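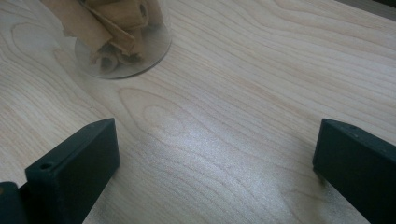
**Slide 1 — hello**

Okay, hi everybody. Wait for the back row to sit down. Mention the coffee.

I'm going to talk about keeping a neighborhood choir going when most of the people in it can't read music. I ran one in Fledbridge for 10 years and I still can't sight-read a tenor line without moving my lips, so if you came for theory, the room next door looks lovely.

**Slide 2 — how we started**

The first rehearsal was in the old Wallin library, upstairs, under a light that buzzed at a very firm B flat. Four people came. We sang rounds for an hour because rounds are what you can do with four people, and then we went home. (Pause here, people usually laugh at the B flat. If they don't, keep moving.)

By the next spring we had 24 regulars and one real problem: everybody wanted to sing the tune.

**Slide 3 — teaching by ear**

Play the first clip. It's 40 seconds, don't talk over it!

What you heard is the low part taught completely by ear. I sing a line, they sing it back, I sing it again a bit slower, and we don't touch the next line until that one feels boring. I used to hand out lyrics first, and all I got was the tops of heads. Now the words come out in the second half, after the break, when the tune is already in there.

Start with the low voices. I learned this late. If the sopranos go first, the tune gets stuck in everyone's ears and the basses drift up to join them, and you'll spend the rest of the evening dragging them back down.

Second clip, same song, three weeks later. Let it run to the end.

**Slide 4 — the quiet singers**

Every group has a few people who mouth the words. I leave them alone. I really do! I tried the "let's hear each person" thing once, in our second year, and lost three singers by the following week. These days I just move people around between songs so the quiet ones end up next to somebody steady.

**Slide 5 — the Rasinley concert**

Show of hands, who has sung outdoors? Okay. So you know about wind.

We did the Rasinley summer fair in August and had 217 people on the grass, and I pitched the opening song way too high — nerves. Half the altos dropped out by verse two. What I should have done is stop and start over. An audience will forgive that in a second. Now I carry a pitch pipe in my jacket and hum the note to the front row before we begin.

**Slide 6 — try one**

Get them on their feet. Left side takes the low line, right side waits. Sing it three times, then bring in the right. If it falls apart, clap, grin, go again.

Questions after that. Song list is on the chair by the door.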